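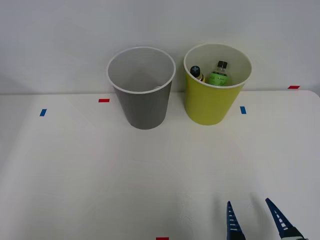

1/3 Statement from the Wollon Press Standards Office, Apr 1, 2021. Reports that 2000 people blocked Karwood Street at the January rally are incorrect. The permit log records 561.

2/3 Two outlets have published corrections. Giren Radio has not yet replied to our letter. 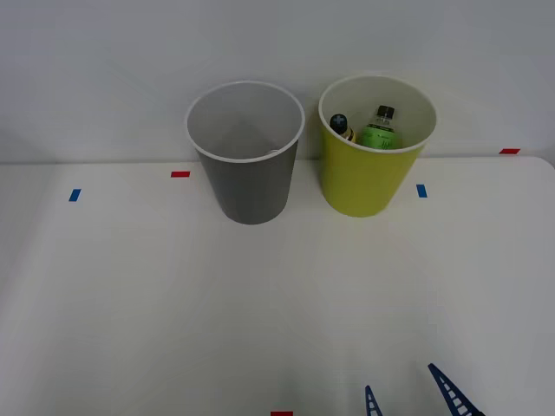 3/3 Complaints about rally coverage close in 33 days. Forms are available at the Sepúlveda Centre front counter. Please place completed forms in the grey container with the white rim, to the left of its neighbour.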